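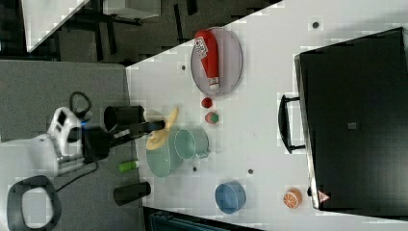

Alva is a small evening school in Plillstead. We teach cooking and kitchen words to adults who are new in town. We opened with one class and 13 students, and now we have three courses, the newest since March 2023. 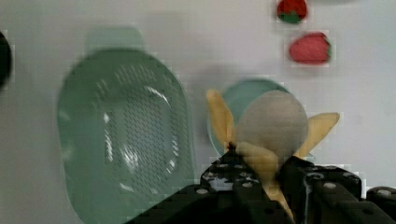 Sena Asante told us that she came for the recipes and stayed for the talking. Many students say the same – they want to speak while their hands are busy.

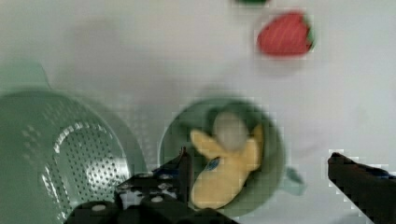
Lessons are two hours long and the groups stay small. The next course starts in May, and you can register at our office.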